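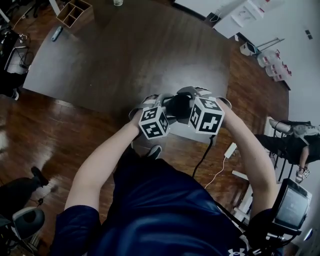
tapeworm_88 wrote:
I'd drop the second marker cube before I did anything else. One on the body is plenty for tracking the tool, and you can get finger opening from a pot or a hall sensor. We did it that way for our class project in July and it saved a lot of grief.

solderlegs wrote:
The opening is part of what we get graded on, so both fingers keep their cubes. Let me back up for people who skipped the first page. We're a student club, the project is called Zelari, and the job is to record people picking up small parts with a hand-held gripper and then train an arm to do the same. Everything gets shown at the Arkano student meet. So far we have 526 recordings and I'm trying to work out how many of them are any good.

quietgear wrote:
How are you sorting them?

solderlegs wrote:
By hand. A recording is thrown out if a cube goes missing for more than 40 frames in a row. That rule knocked out 72 of them. Most of the bad ones have the wearer bent over so far that an arm or a sleeve gets between the head camera and a cube.

tapeworm_88 wrote:
40 frames is too loose. If the part gets grabbed inside that gap you have nothing to learn from. I'd go with ten and fill in short gaps afterward.

solderlegs wrote:
At ten we lose almost half the set. I tried it.

quietgear wrote:
Then you lose half. Bad data will cost you more time in training than you spent collecting it. The other thing to look at is the gripper camera. If it's mounted like the Zorkero one, it gets a huge amount of background every time the tool tips up. What does yours see?

solderlegs wrote:
Pulled this from one where the tool was tipped back.
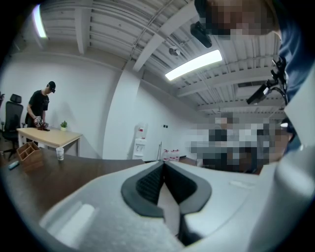 Gripper camera, tool tipped up. Ceiling lights and most of the room in view.

quietgear wrote:
Yeah, that's a lot of ceiling. With tube lights that bright, the exposure is going to drop on everything else. Can you lock it?

solderlegs wrote:
We can, there's a setting in the capture script. It was left on auto for the first batch. I'll lock it and run a short set at the same table.

hexnut_parade wrote:
I disagree with locking it. We locked ours for the Hinrichs challenge and then the hall was darker than our workshop, so the model fell apart. Leave it on auto and let the training set have some variety. You want it to see bright ceilings and dark tables both.

quietgear wrote:
You can add brightness changes in training. You can't put back detail that got crushed in the recording.

hexnut_parade wrote:
You can't put back detail that clipped on a fixed exposure either. It depends on the room.

tapeworm_88 wrote:
Both of you are right for your own rooms. Record 40 each way and compare.

solderlegs wrote:
OK, that I can do. Here's another one for the exposure people, from the same place.

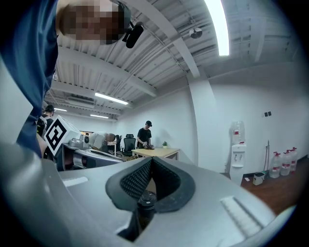 Gripper camera again. Marker cube at left, water jugs along the right wall.

hexnut_parade wrote:
The square on that cube looks fine to me. I'd leave it on auto.

quietgear wrote:
One still doesn't tell you much. Check the cube while the tool is moving fast, that's where auto exposure will smear it. Post the comparison when you have it.

solderlegs wrote:
Will do. Entries for the meet close 15th March so it has to be before then. I'm also going to rerun the sort at 20 frames and see where that lands.

tapeworm_88 wrote:
Still think ten.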